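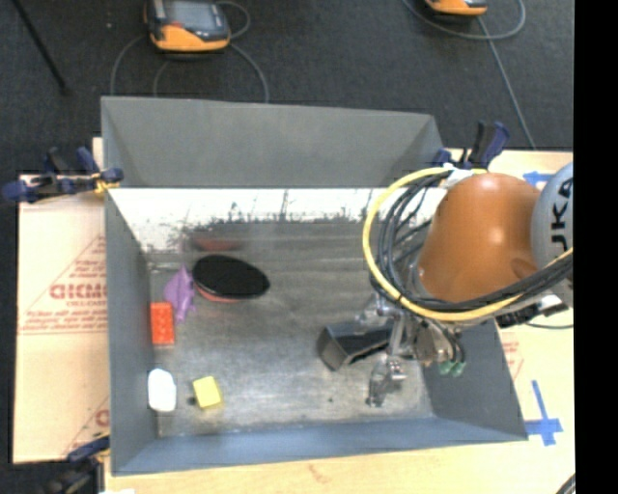 September 4, 2019

Sourdough crackers, batch 29 – and finally a good one! The Denach rye gave me the snap I've been after since July. I rolled the dough much thinner than last time, docked it all over with a fork, and let it rest under a towel while the oven came up.

Starter was fed last night with Grallura white flour and looked very lively this morning. I used 157 grams of it straight from the jar, plus olive oil, salt and a big spoonful of caraway. The dough was stiff at first but softened nicely after a short rest. Don't add water, it comes together if you leave it alone.

Left tray browned faster again. Turned both trays halfway and swapped shelves, and the color came out much more even. Love the blistered edges on these.

Tasting notes: nutty, a bit sour, caraway could go up a touch. Great with the sharp cheddar. The sesame half is milder and I think kids will go for that one.

Next: try the Akus spelt with the same oil, and a pinch of smoked salt on top. Need more parchment. Tin with the blue lid is for sharing, so help yourselves.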